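Keeping Fruit in a Woven Basket
Kitchen tips from Denise Haslam

I have kept our fruit in a dark woven basket for more years than I care to admit, and I do get asked about it (mostly by my sister-in-law, who swears by a glass bowl and always will!). A basket lets the air get round the fruit, and it looks so friendly on a pale table.

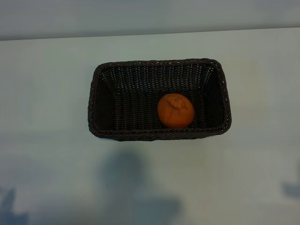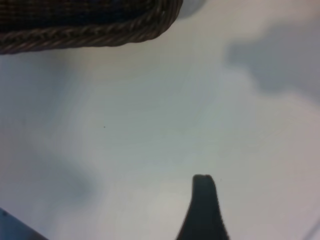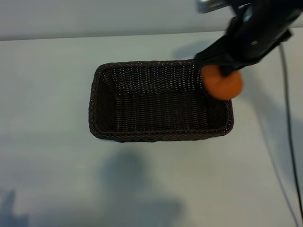

Don't pile oranges too deep. The ones at the bottom get pressed, and you won't notice the soft one until it has spoiled its neighbours, so go through them every 2 days or so and use up anything with a wrinkly skin first. A puckered orange is often perfectly sweet inside, and lovely squeezed over a sponge.

Keep bananas somewhere else if you can bear to. They hurry everything along, and last April I lost a whole bag of pears that way.

As for cleaning, crumbs and dust love a braided rim. I go over mine with an old, dry toothbrush, following the slant of the plait, then wipe it with a cloth wrung out in warm water with just a drop of washing-up liquid. Never leave it to soak! Stand it upside down on a tea towel afterwards, well away from the radiator, and give it 30 minutes before you turn it over to let the inside air too.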